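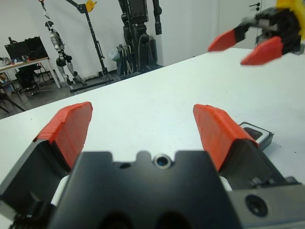 *The demo table at the Mitunside open day, orange-tipped grippers at the ready*

**Taking a robotics club round an open day: worth it, and what should we ask?**

Posted by **gristle_and_oats**

Hi all. I help run an after-school club (ages 11 to 14) and we've been offered a slot at the Mitunside robotics open day in April. I went along to the adults' preview to see if it was worth booking the coach, and I came home a bit torn! The two-armed table demo was lovely to watch, all slow picking up and handing about of small things, and there are humanoids at the back of the room, one of them hanging in a support frame, which I know my lot will go mad for.

My worry is the group size. We'd be 30 kids plus helpers and it's one table. The coach is £208 and I don't want half of them stuck behind somebody's rucksack for an hour. Has anyone taken a group? Did they let the children have a go, or is it strictly hands in pockets? And what did yours ask that got a decent answer? I froze completely and asked where the toilets were.

---

**Kenneth Umali**

We took two classes last year and yes, book it. Ring them first and ask to be split into halves. They did it for us without any fuss: one lot at the table, the other in the side room for the talk, then swap after the tea break. The talk is a bit long (slides, lots of slides) but the biscuits are good.

The bit to get them looking at is the fingers. Everyone stares at the arms because they're big and shiny, and the clever part is down at the tips.

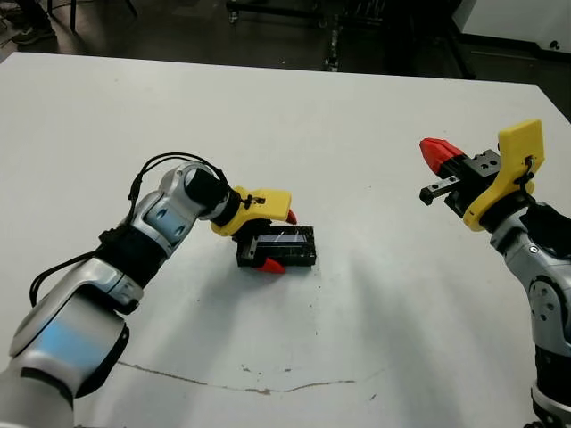
Ours got properly hooked once I told them to pick one gripper and stick with it, and to guess before each grab which way round it would hold the thing. Best questions we had were "how does it know when to stop squeezing?" and "what happens if you move the object while it's reaching?" The second one got us an extra demo, so do try it!

No hands-on for ours, I'm afraid. They stood behind a line on the floor. Take some kitchen tongs and a few little boxes for the coach home, it kept them busy as far as the roundabout.

---

**szewczyk_fan_club**

went in the afternoon, it was packed. go in the morning. parking is rubbish

---

**Trurkine Mum**

Agree with Kenneth about splitting them up. I'd add that my youngest got bored fast, there's a lot of waiting between goes while the staff set things up again. We made a sheet with boxes to draw the grippers in and that saved us. Happy to send you a copy if you message me, only it's on my old laptop so give me till the weekend.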